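慢一点的软件，也是好软件

作者：Elin Voyle
2024年10月13日

我写机器人控制软件写了很多年，这几年写得越来越慢，脾气倒是越来越好了（我家里人对后半句有保留意见）。年轻的同事常来问我，为什么我们的规划器宁可多等一拍，也不肯抢着把动作发出去；为什么日志要记得那么啰嗦；为什么一个看起来三行就能写完的抓取条件，我非要拆成一个小小的状态机。这些问题我在走廊里回答过很多遍，每次都说得不太完整，说到一半不是水开了就是会议开始了，所以今天想坐下来，泡一杯茶，慢慢讲一讲。

先说我的主张，免得大家读到一半还在猜：我认为家用操作机器人的软件，眼下最缺的是“肯承认自己不知道”的能力，而这种能力必须写进接口里，不能只留在模型内部的某个概率值里。感知模块说“那里有一个包装袋”，规划模块就高高兴兴地拿去用了，中间那一层犹豫——可能是袋子，可能是袋子压着另一个袋子，也可能只是被子上的一道褶——全都在函数返回的那一刻丢掉了。我见过太多这样的接口，也亲手写过不少，说起来很惭愧。

我们在Flirnoleo做的那套中间件叫Yorath，最早的版本里，一个物体就是一个位姿加一个类别名，干干净净，谁看了都喜欢。可是家里的东西不讲究这个。零食包装会皱，会反光，会一个压着一个；被子是软的，东西放上去会陷一点，刚体模型里那个漂亮的支撑平面根本不存在。你拿桌面上调好的接触高度往床上一套，夹爪该停的地方就不知道该算在哪里了。软的支撑面对我们这一行来说是很好的老师，脾气坏，但是教得认真。

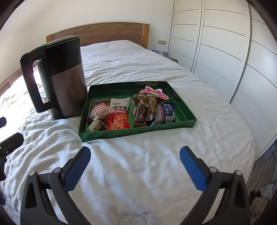
Caradog Probert读了这篇文章的初稿，回信里写道：接口里塞进不确定性，说起来好听，可下游的人十有八九会直接取最大值，你给他一个分布，他还你一个argmax，最后只是多传了一堆没人看的数。我的看法是把感知做准，比教所有人怎么处理不准要划算得多。

我把这封信读了好几遍，因为他说的正是我最怕的情形，而且他说得对，至少对了一半。我们查过自己的代码库，Yorath里调用物体查询的地方一共有1,758处，其中真正读取置信信息的少得让我脸红。可是我的结论和他不一样。一个字段没有人看，往往是因为不看也不会出错，编译器不吭声，测试也照样全绿。假如查询返回的类型本身就逼着你表态：确定时怎么办，不确定时怎么办，看不见时又怎么办，那么哪怕是最赶时间的人，也得在那三个分支里写点什么。写一句“停下来，退后，再看一眼”也好，总比什么都不写强。

后来我们真的这么改了，花掉了一整个冬天，从十二月改到开春，改得怨声载道。Amparo Nieto把她那部分的规划代码重写了3遍，第三遍写完以后发给我一条很长的留言，前半段全是抱怨，后半段说她终于看懂了自己两年前写的恢复逻辑（我把后半段打印出来贴在了显示器边上，前半段就请大家允许我私藏吧）。

再往下说说遮挡和光线。做视觉的朋友都知道，均匀的灯光是一种奢侈。窗边的日头一斜，白色的布面上就会出现一大块亮得发白的地方，旁边又是深深浅浅的影子，同一床被子在图像里像是两种材料。很多团队的办法是多收些数据，让网络自己去消化，这当然没错，我们也收。但是控制软件这边同样有事可做。曝光过头的区域，深度估计会飘，光流也会飘，那么就该有一张随时更新的“可信区域图”，规划器在走线的时候，把经过不可信区域的代价抬高一点，或者干脆换一个视角再看。这件事的代码并不难写，难的是让感知组和规划组坐在一起，商量那张图归谁维护。在我们这里，这场商量比写代码多用了好几倍的工夫。
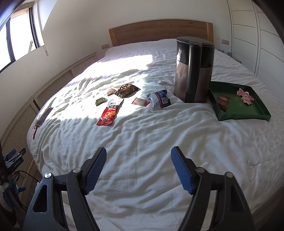
那么，这样一层一层地检查，机器人岂不是慢得没法用？

单个动作确实会变慢，整个任务则要看情况。在我们自己的整理任务里，加了可信区域图之后，每次抓取前平均多出一次观察，可是中途失败、重新规划、再来一遍的情况少了，合起来算并不吃亏。要是任务非常简单，物体又摆得很开，那层检查就是白花的时间，所以我们给它留了开关，默认打开，由写任务的人自己决定要不要关。

我知道“由写任务的人自己决定”这句话听着有点像推卸责任，所以再多说两句。工具的默认值是一种温和的劝告。你把谨慎设成默认，大多数人就会谨慎；你把速度设成默认，大多数人就会抢着跑，跑摔了再回头来怪感知。我在Druton的老朋友Cledwyn Craddock为这件事跟我争过不止一个晚上，他认为默认值应该服务于最熟练的用户，新手自会去读文档。可是我写了这么多年文档，很清楚文档的阅读量是个什么样子。

还有回放工具，我想多夸它几句，因为夸它的人实在太少了。大家谈起机器人软件，谈的总是策略网络、谈控制频率、谈新架构，回放工具像厨房里的抹布，天天用，没有人写文章赞美它。可是我这些年修掉的那些最顽固的毛病，几乎都是在回放里一格一格看出来的。 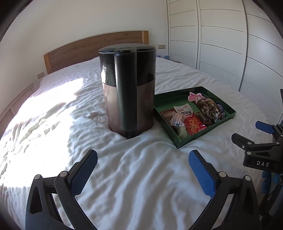

好的回放工具应该让你随便停在哪一刻，都能问出三件事：那一刻感知以为世界是什么样子，规划器打算做什么，控制器又发出去了什么指令。这三样东西在时间上必须对得齐。听起来天经地义吧？我们头两年用的工具，图像和关节指令之间就差着17毫秒，相机的时间戳打在驱动收到数据的时候，没有打在曝光的时候。慢动作里看不出什么，夹爪一旦快速合拢，回放里的手指和数据里的手指就各走各的了。我们还为此调过一阵子控制增益，调得头头是道，写了很认真的报告，后来才发现调的是一个根本不存在的毛病。那份报告我至今留着，心浮气躁的时候就翻出来读一读，效果很好。

时间同步这种活计，最适合在项目第一周就做掉，偏偏第一周大家都急着看机械臂动起来。我理解这种急切，我自己也喜欢看它动起来！第一次看见自己写的轨迹在真家伙上走完，那种高兴，过了这么多年我还记得清清楚楚。所以我现在的办法是折中：第一天先让它动，动完了，高兴过了，请大家喝杯咖啡，第二天开始一律不准碰策略，先把时钟对齐，把标定做完，把日志格式定下来。新来的人起初不大乐意，过了几个月，往往是他们在催更新来的人。

Mererid Gethin在她那个叫Zorance的小项目里走得比我更远。她规定所有模块的日志必须能被不写代码的人读懂，每一次放弃抓取都要附一句整话，说明为什么放弃。起先我觉得这太过了，一台机器哪来那么多话可讲。可是我去看她调试的时候，她一边喝汤一边翻日志，像读信一样，翻到第10条就指着说，你看，它连着几次都说“目标边缘在反光里”，那就别动夹爪了，去看相机。我回来以后就把她的规矩抄进了我们的规范，抄得不太像，但是心意到了。

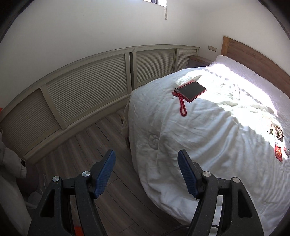
第17页

写到这里，难免有人要问，端到端的学习方法一年比一年强，你讲的这些接口、分支、开关，会不会过几年就成了古董。会的，其中一部分肯定会，我一点也不难过。我写过的代码绝大多数已经没有人在跑了，它们走得很安详。不过我留意到，越是端到端的系统，越需要外面有一圈老老实实的软件守着：数据从哪里来、时间对不对得上、指令有没有越界、出了岔子从哪一步退回去。网络可以把中间那一大段吞下去，两头却还露在外面，而家里会出的事情，偏偏爱出在两头。

我也并不是说学习的方法就不该有“不知道”这个出口。让一个策略在没把握的时候输出“等一等”，在训练上有不少麻烦，示范数据里的人很少停下来犹豫，就算犹豫了，整理数据的时候也常常被当成废片段剪掉。我倒想劝一劝做数据的朋友，把那些停顿留下来吧，手悬在半空、左右看一看、换个角度再伸过去，这些都是很珍贵的控制信息，剪掉以后学出来的东西只会一往无前。

至于Caradog，我给他回了一封比这篇文章还长的信（他大概还没读完）。我们约好各自拿自己的办法去跑同一组整理任务，日志格式用Mererid的那一套，到时候互相交换着读。结果出来之后我会在这个栏目里如实写，输了也写。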